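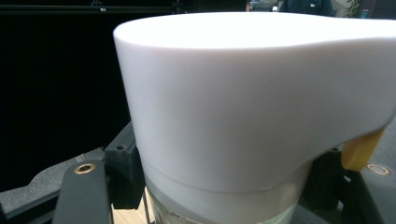

Pieza blanca, borde superior, muy de cerca.

8 nov 2020. Cuaderno de campo y mesa, marisma de Zanari

Segunda tanda de testigos de sedimento de la balsa norte. Salim Muli bajó con la marea en contra y volvió con una bota menos, así que el inventario de material queda oficialmente desactualizado. De los 37 testigos previstos tenemos 30. Los otros siete siguen en el fango, donde por lo visto se encuentran muy a gusto.

Salinidad del agua intersticial: más alta que en octubre en toda la franja junto al dique viejo. Biwott, la consultora de los promotores, sostiene en su informe que la balsa "ha perdido todo carácter de humedal". Que se lo cuenten a la salicornia, que ha colonizado el talud sin pedir licencia. Apuntar: repetir el transecto 17 antes de discutir con nadie, porque la etiqueta se borró y no me fío de mi letra.

Lo de la compuerta de Vukance sigue igual. Si se abre, entra marea en la mitad sur y tendremos datos de verdad. Si no se abre, tendremos otra reunión. De momento gana la reunión.

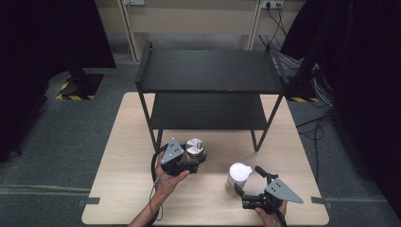 Mesa de madera y estantería negra de dos baldas.

Tarde: secado y pesado. La estufa marca lo que quiere hasta que se le da un golpe en el lateral izquierdo (con cariño, que es prestada). Dejo las muestras de la franja alta toda la noche y las de la baja para mañana. Pérdida por calcinación, cuando Doltance conteste al presupuesto. Llevamos tres correos y un acuse de recibo automático muy educado.

Pendiente:
Comprar etiquetas que aguanten la salmuera.
Pedirle a Salim las coordenadas de los testigos que faltan. Y la bota, si aparece.
Revisar la sonda de conductividad, deriva hacia arriba después del tercer patrón.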